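Clarell Public Library will replace the desktop computers at its Jornimthorpe branch in August. The branch will keep its regular hours during the work. (1/4)

Patrons may reserve a computer for up to two hours per day. Reservations open at 9 a.m. each Monday, in person or by phone. (2/4)

Printing remains free for the first 300 pages per household each year -- color pages count as two. Unused pages do not carry over. (3/4)

Residents who wish to comment on the new reservation rules may write to Nayeli Marulanda, Branch Services, at the Jornimthorpe desk. Comments received before the end of the month will be included in the public record. (4/4)

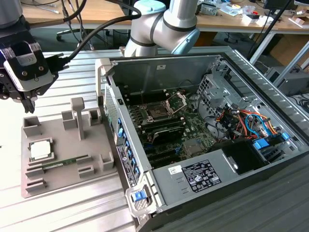
A desktop computer tower with its side panel removed.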